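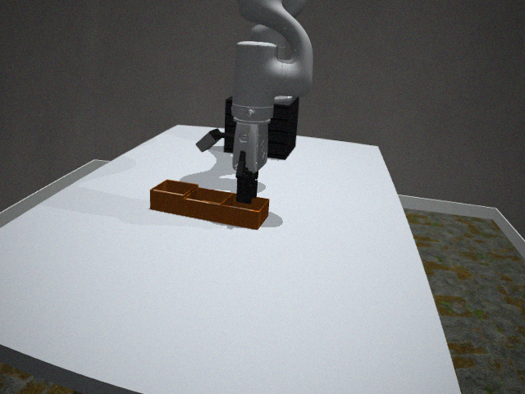
According to Milagros Campos, the trouble with most simulated handling trials is that they are written up as if the software had signed the risk assessment. She put the remark in a reply to the first draft of the Imstead practice note on simulated cells, and it was copied into the margin of the second. By the third draft it had become clause 1: a result obtained in simulation is evidence about the model, and shall be reported as such.

The note runs to 40 pages. It was issued on April 23, 2019 and is meant for firms that use a rendered robot cell to prepare or approve work before any metal is moved. It has no legal force. The machinery rules, the workplace safety rules and the published standards for industrial robots stand above it, and the note says so on its first page. What it tries to fix is the step before those rules are applied, where a great deal is decided on a screen and very little is written down.

The task used throughout the note is a plain one. An arm with a two-pad gripper works at a long tray with three open compartments, set at an angle on a white table. The gripper has to enter a compartment, close, and leave without touching the dividers or the outer walls. The tray was chosen by Emiliano Bravo at Prieto, where similar trays are used to present small parts to an assembly cell. It is an awkward shape for a simulator. The walls are thin, the compartments are open at the top, and the end compartment puts the fingers close to three walls at once.

Thin walls are the subject of clause 4, the longest in the note. A simulator normally holds two shapes for each object: the one it draws and the one it uses to work out contact. The drawn shape may be detailed while the contact shape is a simple block wrapped around it. For a solid box the difference hardly matters. For an open tray it can be serious, as a single block closes off the space that the fingers are supposed to enter. Splitting the tray into separate floor, wall and divider pieces solves that problem and brings in another. If the wall is thin and the time step is long, a fast fingertip can be on one side of the wall at one step and on the far side at the next, with no contact recorded.

The clause therefore asks for three things. The contact shapes of the gripper and the workpiece holder must be shown in the report, drawn over the visual shapes. The time step must be stated, along with the highest fingertip speed reached during the trial. The distance travelled in one step must be less than half the thickness of the thinnest wall the fingers could reach. A trial that fails this test may still be used to plan a layout, but it may not be quoted as showing clearance.

Noelia Paredes, who edited the clause, wanted a stricter limit and did not get it. Her objection is recorded in the annex. Half a wall, she argued, is enough to stop the fingertip passing through unseen, but it still allows a deep overlap before the solver pushes the two shapes apart. The force reported at that moment is largely a product of the solver settings. The compromise was an added sentence: contact forces from any step in which overlap exceeds the stated tolerance shall be left out of the results and listed separately.

Clause 5 deals with camera views, and it has drawn the most comment from users. Many simulated cells are judged by eye. An engineer watches the gripper go down into the tray, sees nothing strike anything, and ticks the box. From a single viewpoint, though, the near finger can hide the far one, and both can hide the wall behind them. The note requires at least two views of every insertion, separated by a quarter turn where the layout allows, and a recorded minimum distance between the fingers and each wall. The view may support the number. It may not replace it.

The same clause covers lighting, in fewer words than some contributors wished. Where a trial includes a vision system, the report must say how many light sources were used and whether shadows were switched on. Soft shadows on a pale table are kind to most part-finding software. A real shop floor gives hard reflections, dust, and a change of light whenever the loading door is raised. Trials under one lighting arrangement have to be labelled as such.

Clause 6 concerns what else stands in the cell. It is common practice to leave out anything the arm is not meant to touch. The note takes the opposite line: any fixed body within reach of any part of the arm, including the elbow and the upper links, must be present with a contact shape. Cabinets and drawer units are named specifically. The gripper is usually watched with care while the elbow is left to look after itself, and several of the layout faults gathered for the note involved a link well above the tool. Attachments on the wrist fall under the same rule. A bracket that projects sideways from the gripper housing widens the tool, and the widened outline has to be used in the collision check from the start.

The trial data behind the note came from Stavolham, where Ezequiel Pacheco's group ran the tray task 1,165 times. Start positions were varied, as were the angle of the tray and the friction between pad and part. In 15 runs the visual record appeared clean but the distance log showed contact with a divider. In 7 of those the contact was with the outer end wall, on the side of the fingers away from the main view. These figures are given in the annex without further comment. The group was asked for a failure rate that could be applied to other cells and declined to provide one, on the grounds that the tray, the gripper and the approach path were all particular to the trial.

Pacheco's group also supplied the template for run records, which forms the second annex. Each record holds the software version, the solver settings, the random seed, the robot model file and its checksum, the payload and the full joint path. It is a dull list and most of it can be filled in by script. The seed is the item most often missing from older reports. Without it a run cannot be repeated, and an odd result cannot be separated from a typing error.

Version control takes up clause 8. A change to the simulator, the robot model or the gripper model cancels the earlier approval unless a set of reference runs is repeated and falls within the limits first agreed. Firms with long approval chains dislike this. Trinidad Garrido at Jestau asked for an exemption for minor software updates and was refused, mainly for want of an agreed meaning of "minor". Changes to default contact settings have been listed in release notes under general improvements before now. The published text does allow the reference runs to be done overnight without supervision, provided that the logs are read and initialled before the cell is used again.

Jestau has since built its own set of reference runs around the end compartment alone. Garrido's reasoning, set out in a short paper attached to the note, is that an approach path which clears the end compartment with margin will normally clear the other two. The word "normally" did not survive review. The attached version states that all compartments shall be tested and that the end compartment shall be tested first.

The last working clause covers the move to the physical cell. It is short. The first runs are to be made at reduced speed, with no part in the gripper, and the fingers stopped above the rim of the tray. The measured position of the tray is then compared with the modelled one at two corners -- two, so that an error in angle shows up as well as an error in place. If either corner is out by more than the recorded clearance, the path goes back to the simulator. Speed is raised in steps, and the protective measures required for the finished cell must be in place before the first powered movement. Simulation does not shorten that list.

There are gaps. Soft and bendable parts are left out entirely. Wear on the pads is mentioned once, in a footnote. Cable routing along the arm is listed as a matter for the user, although cables are a frequent cause of trouble and few robot models include them. Campos has asked for a clause on cables in the next edition -- her draft is already longer than clause 4 -- and Paredes has resubmitted her limit on overlap with new test data.

For firms starting from nothing, the working group suggests adopting clause 4 and the run record first and leaving the rest until both are in regular use. Prieto followed that order. Its first audit under the note found the contact shapes properly drawn, the time step stated on every sheet, and the seed left blank on the oldest records, which have been withdrawn and are being run again.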